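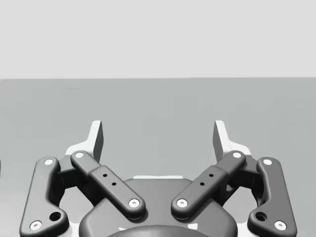 So whose job is it going to eat? Spyros Jurić asked me that across the break table the morning I told everybody we were getting a robot, and I didn't have a good answer, so I said "none of them" and he said he'd like that in writing. He got it in writing. It's still taped up inside the door of the supply cabinet, with coffee on it.

I start our About page there these days because it's the first thing people ask when they visit, and it's a fair thing to ask. The old page had a paragraph on our values and a map. The map is still on the contact page if you need it!

## Who we are

We're Radulović, and we pack hardware kits. If you've ever bought a bookcase in a box and found a little bag inside with the screws, the cam locks, the shelf pins and the wrench, that bag came from somewhere, and for a bunch of furniture makers it comes from us. We also do our own line, called Dindis, which is replacement hardware for people who lost the bag (or moved apartments, or have a dog). Dindis started as a shoebox of leftovers under my desk and it's now the part of the business I get the most mail about.

My mother started the company in half of a building in Kaltberg, and we have the whole building now, although the roof on the older half would like a word with me. I grew up sorting dowels after school. I was slow at it then and I'm slow at it now, so when I say I respect the people on our packing floor I'm speaking as someone who has been gently asked to go back to the office.

## What the work was like before

Kitting by hand is fiddly. You've got a bench with bins along the back, you've got a card that says what goes in, and you reach, pinch, drop, reach, pinch, drop until the tray's full. Good packers get a rhythm going and talk the whole time without missing a screw, and it's a pleasure to stand near them. The trouble is the long runs. When a big customer orders the same bag for weeks, the rhythm stops being fun, and wrists and thumbs start to complain. We rotated people every 2 hours and bought nicer stools and we still had folks going home with sore hands.

We also had a hiring problem. Short runs and odd jobs, people will happily stay for. Long runs were where we lost them, usually before they'd learned enough to get onto the good stuff. I'd look at the bench schedule on a Friday and feel bad for whoever's name was on the left side of it.

## Along came Liner

Liner is our name for the robot cell. It's called that because the first job we gave it was laying the liner cards into trays, and it was so bad at it that the name stuck as a kind of insult. It has two arms, and each one ends in a two-finger gripper that does the pinching. It works the long runs now. It does not do Dindis, where every order is different and half of them come with a note.

Before any job goes near the real cell, we work it out in simulation, and I'll admit this is the bit I've become a pest about. I stand behind whoever's at the screen and ask questions. The view at the top of this page is from there, looking out from the right wrist with the fingers open and a plain gray surface past them. It's my favorite view because you get to look at the job the way the gripper has to. You'd be surprised how different a shelf pin seems once you've thought about where two fingers can get hold of it and where they can't!

We do a lot of our arguing at that stage. Should the fingers come in from the side or straight down? How wide do they open before the approach? If the pins are lying in a heap, is it smarter to change the grip or change the bin? (We usually end up changing the bin.) It's a great place to be wrong, and I've been wrong in there plenty. The packers come and sit in on these sessions on paid time, and that was their idea. They'd been watching us guess at things they already knew. They know which screws roll, which bags cling to your glove on a dry day, and that the small wrenches nest inside each other and come out of the bin in clumps. None of that was on the cards. We had to go and ask for it, and I wish we'd asked sooner.

## What changed for people

The short version is that we have the same crew and a different day. Here's the longer one, including the parts I'm less proud of.

**The long-run benches are gone.** The people who worked them moved to short runs, to Dindis, to checking, or to looking after Liner. Everyone got to say what they wanted and most of them got it. Two people wanted the same checking spot and we handled that badly, by which I mean I handled it badly. They split it now, and they worked that out between themselves while I was still writing an email.

**Somebody has to mind the cell.** We call that job tending. A tender loads the bins, clears jams, watches the first trays of a run, and decides when to stop. That last part matters to me a lot. Any tender can stop Liner for any reason and doesn't need to come find me first. Training for it takes 3 weeks, you get a raise when you start the training and another when you finish, and you don't need any background in computers. One of our best tenders had never used anything fancier than the label printer, which, to be fair, is a much meaner machine.

**It's a quieter kind of tired.** I've heard this from several people. Hands feel better, but paying attention to a machine all morning wears you out in its own way. We tried full shifts of tending and folks hated it, so now nobody tends for more than half a day, and the other half is bench work with other humans. The talking went back up once we did that. I'd missed it.

**Some folks liked the long runs.** I didn't see that coming. A couple of our packers loved putting on a ballgame, switching off, and filling trays, and for them the new setup was a loss. I can't dress that up. We keep a regular run on a hand bench now for anyone who wants it, and it's spoken for every week.

**Pay didn't go down for anybody.** It was on the sheet in the supply cabinet, so it had better not have!

## What it's bad at

I get calls from other small shops thinking about doing this, and they always want to hear what went right. Please call, I like the calls, but let me save you some time on the other side of it.

Liner struggles with anything thin and flat lying on another flat thing. It struggles with felt pads. It had a long war with one plastic cam cover that looks the same from both ends and isn't. A job can run beautifully in simulation and then meet a real bin of real screws with a bit of oil on them, and there goes your afternoon. I'd promised a customer a date once on the strength of a very pretty simulated run, and the packers ended up bailing me out by hand, with pizza. I don't promise dates off the screen anymore.

It also doesn't notice things. A packer will pick up a bolt and say, huh, these threads feel rough, and you've caught a bad batch before it ships. We lost some of that when we took hands off the long runs, and it took an unhappy phone call for me to understand what we'd lost. Now a packer goes through a handful out of each new box before it's loaded. Spyros set that up. He calls it the huh check.

## Where we're headed

There's a second cell on my wish list and I've told the floor so, because I'd rather they hear it from me than spot the tape on the concrete. The deal is the same as the first time: it goes up in writing before anything gets ordered, everyone gets a say in which jobs it takes, and Dindis stays with people. I'd also love to get more of the crew building jobs in simulation themselves, start to finish. A few have begun, and they're better than I am already (low bar, I know).

We're hiring for the bench and for tending, by the way. You'd start on the bench either way, so you get to know the parts in your own hands first. If you'd like to see the place before you decide, come by on a tour day in August, wear closed shoes, and ask for me at the side door, as the front bell hasn't worked since we painted.

And if you've lost your bag of screws, write to Dindis, tell us what the furniture is and send a picture of the holes. A person will read it and write you back.

*Page last updated Monday, July 31, 2023*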